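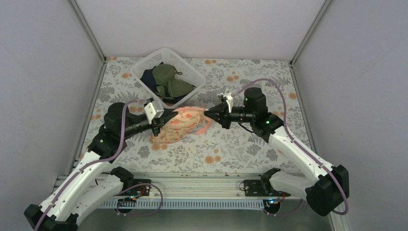 Born white: how ticking and roan come into a dog's coat

The puppies in the whelping box at Regula Hämmerli's house near Sakville are nine days old and mostly white. Two have brown heads and a brown patch over the tail. The others have brown ears and very little else. Their mother, a German Shorthaired Pointer cross with a good deal of setter in her, is speckled brown from the collar back, so heavily that there is no clean white left on her legs at all.

People who come to see a litter at this age often ask whether the father was white. He wasn't. He was as speckled as the mother, and most of these puppies will be too. The speckling simply hasn't come through yet.

Breeders call it ticking when the flecks are separate, and roan when coloured and white hairs are mixed so closely that the whole area looks grey, blue or liver. Setter people have their own word, belton. Dalmatian spots belong to the same family of markings, though they are larger and rounder and at least one further gene is involved in keeping them tidy.

Where it can and can't appear

Ticking only shows on white. A solid black Labrador could carry the gene for it and you would never know, as there is nowhere for it to be seen. A dog needs white areas first, and the gene or genes for white spotting decide where those are. After that, ticking fills some of the white back in.

The colour of the flecks is the colour the coat would have been at that spot if there had been no white. This catches people out with tricolour dogs. A black, tan and white hound will have black ticks along the body but tan ones on the lower legs and the sides of the muzzle, where the tan points would have sat. On a brown dog the ticks are brown. On a lemon and white setter they are lemon, and can be so pale that you only find them by parting the hair.

Skin is a help here. On a newborn with a pink belly, small dark spots in the skin often come up before the hair above them changes. Hämmerli turns each puppy over at about a week and looks at the pads and the groin.

"The pads tell you most of it," she says. "If they are starting to fill in dark, I write the puppy down as ticked. I have been wrong, but only with the ones that turned out very light."
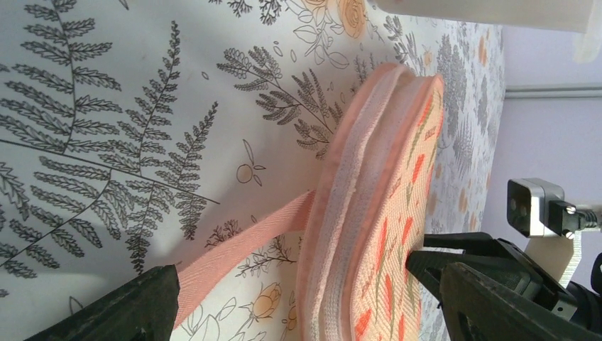 Ticking and roan are easily confused at a distance, and owners argue over which their dog has. Close to, a ticked dog has flecks with clear white between them, while a roan has coloured hairs all through the white. It works like any fine pattern on a pale ground. A white cloth printed with grey fern fronds, each with its many small leaflets, is plainly white with grey drawing on it when your hand is resting on it, and from the far side of a room the ferns run together into a grey patch. A heavily ticked dog across a field does the same, and is put down as blue roan on a good many vet's cards. The way to settle it is to wet the coat on the shoulder, comb it flat and look from a foot away.

Many dogs have both. The usual picture is a roan background with darker flecks scattered over it, and then the solid patches the dog was born with on top. Those patches don't spread. A puppy's brown saddle will grow with the dog and keep its shape, whatever happens to the white around it.

How long it takes

In short-haired breeds the first flecks can be seen at two to three weeks, usually on the legs and muzzle. By eight weeks, when the puppies leave, most buyers can see what they are getting. The change goes on after that, and a dog may be over a year old before the body has settled. Long-coated dogs seem slower, partly since the feathering grows out white and hides what is underneath.

Benedikt Mayrhofer has kept a breeding book for his line of hunting spaniels for most of his working life. It covers 115 litters. For each one he has pasted in a photograph at birth and another at six months, and he lends the book to new owners who are worried.

"They ring me at five weeks and say the puppy is getting dirty and it won't wash off," he says. "I tell them to stop washing it."

He has noticed that his darkest adults tend to come from puppies with flecks on the bridge of the nose before the third week. He doesn't claim more for it than that, and says other lines may well behave differently.

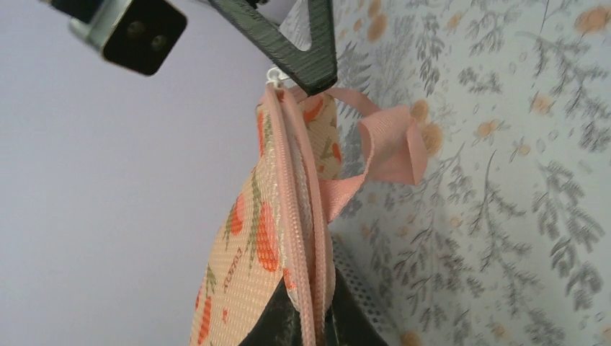

What the genes do

For a long time ticking was written down as a simple dominant, a capital T for ticked and a small t for clear white. Breeders found this mostly held. Two clear-white parents rarely gave ticked puppies, and one ticked parent was enough to produce some.

More recent work has pointed to one stretch of DNA, in and near a gene called USH2A, where roan, ticked and clear dogs differ. It now looks as though these are different versions at the same place, with others in play for the amount and size of the flecks. Commercial tests for roan are available. They are useful in breeds where both clear and roan dogs are common, such as the Cocker Spaniel, and not much use in the Australian Cattle Dog, where nearly every dog is roan or ticked anyway.

Nothing suggests that ordinary ticking or roan harms a dog. Deafness in Dalmatians, setters and cattle dogs is linked to the white spotting underneath, which can leave the inner ear without the pigment cells it needs. A puppy from one of these breeds should have its hearing tested whatever the flecks look like.

Merle is another matter and should be kept apart from all this. A merle dog has diluted patches within the coloured part of the coat, and they are there at birth. Roan is in the white part and arrives later. The two are sometimes mixed up in advertisements as "blue", and anyone planning a mating needs to know which is meant. Breeding two merles together can produce deaf or blind puppies. Breeding two roans together does not carry that risk.

Clipping, scars and grey muzzles

Roan coats show marks in a way that others don't. When the skin is cut or badly grazed the hair often grows back in solid colour, so an old working dog may carry dark lines on its legs from wire. Clipping can change the look of a spaniel too. The coloured hairs and the white ones don't always return at the same speed, and for some weeks the dog may look darker or paler than it did.

Age works the other way. The muzzle of a roan greys like any other, but there is so much white there already that owners often miss it. The solid patches around the eyes are a better place to look. 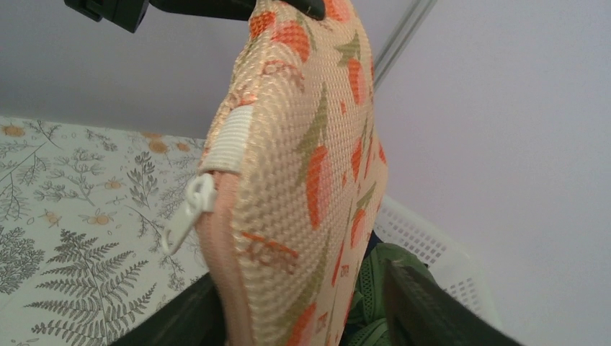 Simão Magalhães would like the breed standards to say less about all of this. He has judged gundog classes where a well-made young dog was marked down for uneven roaning at ten months, and he thinks that is too early to judge it. The body colour was still coming in, he says, and he would have passed over the coat and looked at the shoulders.

Hämmerli agrees with him on that, though she admits that buyers choose by colour more than they say. The white puppy with the brown ears is always asked for first, and she makes a point of showing people the mother before they put their name down. One couple went home to think about it. They came back for the same puppy, and at four months it had legs as dark as hers.

More on coats and colour

Why black dogs turn rusty in September
Reading a pedigree: colour abbreviations explained
Saddle or blanket? Tan patterns in hounds
Hearing tests for puppies: what to expect
Stripping or clipping: a spaniel owner's guide
Letters: our readers' late-ticking puppies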